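Wutham Kitchen Words

A word list of household and kitchen vocabulary in regional English, with spelling variants and usage notes. Maintained by Gaétan Boychuk.

Contents

The list holds 2,159 headwords, stored one per line in a tab-separated file, UTF-8, Unix line endings. The first line is a header. Fields, in order:

id: integer, stable between releases
headword: lowercase unless a proper noun
variants: separated by semicolons, may be empty
region: one of 7 codes, see regions.txt
source: N (Nustunier notebooks), F (Familmont interviews), T (Tarawneh slips)
note: free text, no tabs

Entries with more than one sense get one line per sense and share a headword but not an id. Join on id only.

Sources

The Nustunier notebooks are handwritten and were typed twice by different people. Disagreements were settled against the page scans. The Familmont interviews were transcribed in ordinary spelling, so pronunciation can't be recovered from the variants field. The Tarawneh slips came already alphabetized, with some slips missing under Q and V. Gaps were left as gaps.

Browsing

The offline viewer reads the same file and opens at the letter A.

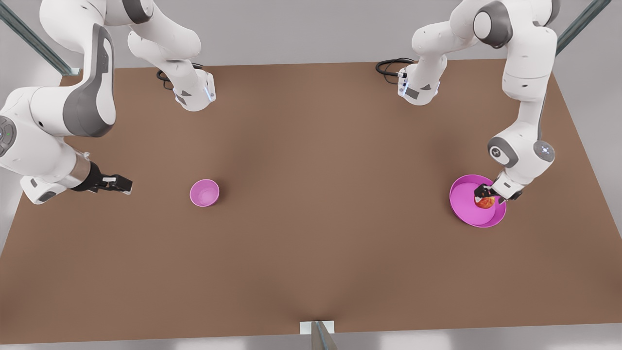 Work surface. Computer rendering.

Search matches the start of a headword or variant. It ignores case and accents. Searching inside notes is slow on older machines and is off by default.

Known problems

"Skillet," "spider" and "frypan" are separate headwords in source N and variants of one another in source T. They have not been merged.

Region code 5 was split in the October release. Old ids were kept, but 15 entries still carry the old code.

The note field is cut at 100 characters in source F. Full notes exist only on paper.

Terms for bowls and basins overlap heavily. The sources divide them by use (mixing, washing, serving) and seldom by size, and the list follows the sources.
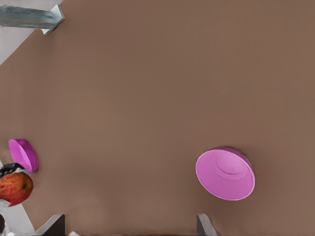

Corrections

Send the id, the field name and the proposed value, one correction per line. New headwords need a source code and a page or slip number. Submissions without one are held in pending.tsv and left out of releases.

Terms of use

Free for study and teaching. For reprints of the full list, write to the maintainer first. Cite the list by title and release month.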